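Sirnomance Home Forum > Cleaning and Care > Glossy white finishes, how do you keep them nice?

plumjar_
September 11, 2020
Hello everybody, long-time reader, and I finally have something to ask! We redid the laundry corner in March and I went all in on shiny white with lavender touches, which I still love every single morning when I walk in with my coffee. But oh my, the upkeep. Every fingerprint shows on the white, and the purple parts collect tiny dark specks that I can't get a cloth to pick up. I've been using the Kurkier spray my sister-in-law swears by (she has a beige kitchen, so maybe she just can't see the streaks) and it leaves a haze. What do you all use?

oldporchswing
Welcome, plumjar_! I've had white glossy everything for almost 20 years and my advice is to put the spray away. One drop of dish soap in a bowl of warm water, a soft cloth wrung out well, then a second cloth to dry. Go gently around the edges of any round piece, where the rim meets the white, because that's where the gunk likes to settle.

brackenhill87
I'm going to disagree a little, with love. Soap leaves a film if you don't rinse, and most people don't rinse. I go over mine with plain water and a Rallis cloth, the thick kind, and it takes 2 minutes. As for the specks, are you sure they're dirt? Mine were in the plastic itself. I scrubbed at them for a whole afternoon and all I got was a dull patch.

oldporchswing
Well, I do rinse, so there! But you're right about the scrubbing. Please, plumjar_, no scouring pads and no melamine sponge on anything with a shine to it.

teakettle_tuesdays
Jumping in to say the Vatton polish is nice on white, but I'd keep it off the colored parts until you've tried it somewhere hidden. It left my lilac soap dish blotchy and I was so sad about it, I'd had that dish since my first apartment.

plumjar_
You are all so kind, thank you! I tried the fingernail test on 3 of the specks and not one budged, so I suspect brackenhill87 has it right. I'm going to do the soap and the rinse both and keep everyone happy. Glossy white and lavender together, and I wouldn't trade it for beige:

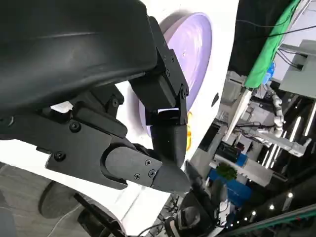
What kind of cloth is best for drying a glossy white surface without streaks?

A clean, dry microfiber cloth works well. Wash it without fabric softener, which can leave a residue that smears.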